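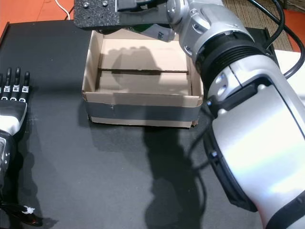
Good morning. My subject today is the house rules we follow at Drernus when a robot arm packs goods into boxes. I'll cover what goes on the table, what the arm may carry, and when a person may step in. Most of the rules came out of our Winderico packing cell. The open carton on the black tabletop is the kind of setup I mean – shallow box, no flaps, and the gripper above it with something small in its fingers.

Slide 2. Start with the written task sheet. Every task gets one before the arm is powered. It names the item, the container, the start position and the stop condition. If the item changes, the sheet changes. We had 146 sheets on file in January and threw out 30 of them that no longer matched the work.

Slide 3. Containers. Use one size per run. Check the edges and corners at the start of a shift. Frayed cardboard is allowed if the walls still stand square. A box that leans gets replaced. Keep tape flat, with no loose ends inside.

Slide 4. Cables. This is where we get the most write-ups. A cable that runs along the arm needs enough slack for the full reach and no more. Move the arm by hand through its longest path, power off, and watch each loop. Floor cables go outside the walking line. (Pause here. Ask who has a cable rule in writing.)

Slide 5. Speed and people. Inside the marked zone we run at reduced speed whenever the gate is open. Two people sign for any change to the speed limit. The stop button has to be within reach of the operator's normal standing place, and it is tested at 8 a.m. before the first run.

Slide 6. Lighting. An arm throws a shadow over its own work. If you use an overhead camera to check placement, test it with the arm in position as well as parked. Sirko, our checking software, passed every parked test and then missed items in the shade.

Slide 7. Records. We log stops, drops and manual resets in Wastis. Write what happened in one line, then the cause if known. "Unknown" is an acceptable entry. A blank is sent back to the shift that left it.

Leave slide 7 up for questions. Copies of the task sheet are by the door.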